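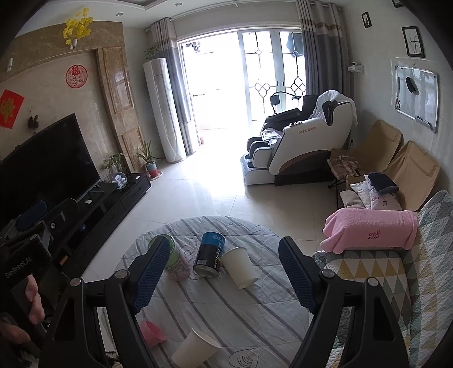
Serncombe asked after the last round whether a tipped canister should be marked as a fault if its lid is still on. The reply is under item 2.

COMMON ROOM INSPECTION, SERNCOMBE HOUSE
Date: 13/10/2024
Form revision: December

1. Round table, cloth
Cloth laid, striped, light gray and white. Check overhang with a tape on all sides. Limit is 70 mm below the table edge on the walkway side.
Status: recheck.

2. Round table, containers
CooTowel canister on its side, blue lid. Green-lidded canister also on its side.
Comment: a tipped canister is an observation and gets no fault mark. Record it, stand it up, press the lid. A cracked lid is a fault.
Status: observation.

3. Round table, cups
Two white paper cups and one small pink plastic cup, all tipped over. Discard paper cups at end of day. Plastic cup to the sink.
Status: observation.

4. Sofa
Quilted throw, tan cover over the backrest, cushions, folded blanket at the far end. Throw must clear the floor. Pink towel (VIVI) on armrest: return to linen shelf.
Status: open.

5. Whiteboard
Eraser on the board, marker in the tray. Pull test on both upper fixings, Havar gauge.
Status: not tested this round.

6. Wall pictures
Two, black frames. The small one near the ceiling needs the step stool. Check hooks by hand.
Status: open.

7. Massage chair, AUX
White cloth draped over it. Remove the cloth before any use. Inspect cord and plug, keep 500 mm clear behind the backrest.
Comment: Kaczorowski lists the clearance as 1,000 mm. The Zeststead sheet applies until the two are reconciled.
Status: open.

8. Security camera
Left of the whiteboard. Wipe housing with a dry cloth, check bracket screws.
Status: open.

Carry items 1, 4, 6, 7 and 8 to the next sheet. File under 1,139.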